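Evening classes at home - where do you all sit?

beca_g
I'm starting the Wultside bookkeeping course on 5th February and have given up on the sofa. Cleared a table and covered it in white so I don't wreck it.
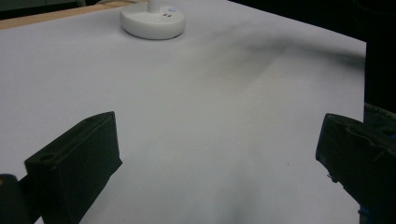
Re: Evening classes at home
were_e
Kitchen every time. I did 17 weeks of it next to the kettle and passed. A separate study corner just gets ignored.

wafula43
Disagree! I can't add up with people frying onions behind me. Keep your corner, Beca.
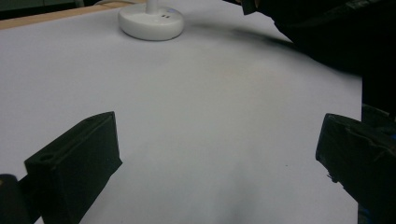
Also get the workbook second-hand, 110 quid new is daft.

beca_g
Will do, ta. I've got a lamp with USB ports in the base, so the phone can charge there too.

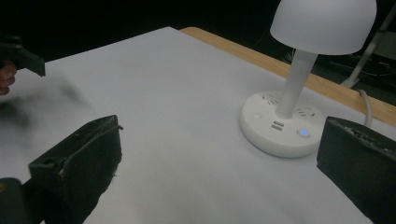 Is the July exam on paper or online?

were_e
Paper. Take two pens.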